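# Two arms on the bench: a month with the Lukatari kit

Lukatari sells its two-armed bench kit as something a small workshop can unpack, bolt down and put to use without hiring an integrator. We had one for a month, on loan through Sudona, the distributor, and ran it on a plain white table in our test room. The company pitches it at packers, kitchens and small labs that handle odd shapes in short runs.

The kit arrives in 2 cartons. Assembly took us most of an afternoon, with the slowest part being the clamps, which want a bench edge thicker than ours. We ended up packing ours out with offcuts. The software installs from a downloaded package and found both arms the first time. Calibration is a separate routine, and the manual has you repeat it whenever the arms are moved.

There is a small camera at the wrist, looking out past the gripper fingers. The operator sees its view live while guiding an arm through a job, and the same footage is saved with each recorded run. Lukatari buys the camera modules from Komton and supplies the mounting bracket itself.

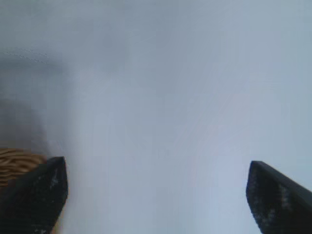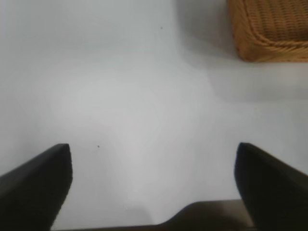
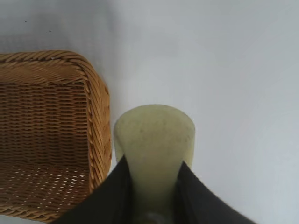
Teaching is where the kit earns most of its price. You guide the arms through a job, save the run, and repeat it with the objects shifted a little each time. We used a wicker basket and a pale green, round-topped piece for much of the early work, because the fingers had to close on a curved shape close beside a woven rim. The piece is gripped low, near its narrower section, which leaves the domed top standing clear of the fingers. That grip was easy to judge on the wrist view, and we came to rely on it more than on looking across the bench.

We recorded 538 runs over the loan and kept 484 of them for training. The rest were dropped for operator error, mostly ours, and mostly in the first few days. Sorting them is a manual job. The review screen plays runs one at a time, with keys for keep and discard, and there is no way to add a note saying why a run was thrown out. We kept a spreadsheet beside it. A comment field has been promised for the June update.

The fingers are matte black and come off with a hex key. Pale dust and flecks show up readily against the dark surface, so wipe them down at the start of a session. Spare pairs are sold separately. We asked Sudona whether fingers from other makers would fit, and were told that Juhl's narrow set does with an adapter plate, although using it voids the warranty on the gripper motor.

The motors are quiet enough to talk over. Cable routing is less tidy. The wrist lead runs outside the arm and caught on the clamp handle more than once, and we would like to see a clip supplied for it. The power supply is a heavy brick with a short lead and needs a shelf or a spot on the floor close to the bench.

Support was good. Our longest wait for an answer was 14 hours, and the reply included a corrected settings file. The printed manual lags behind the software, with several menus renamed since it was written, so use the online version.

Anyone wanting fast, fixed, repetitive placement will be better served by a conventional single arm and a proper fixture. For workshops with changing jobs and someone on staff willing to spend hours at the controls, the Lukatari is worth a trial. Sudona offers loan units to business customers, and the freight is charged both ways.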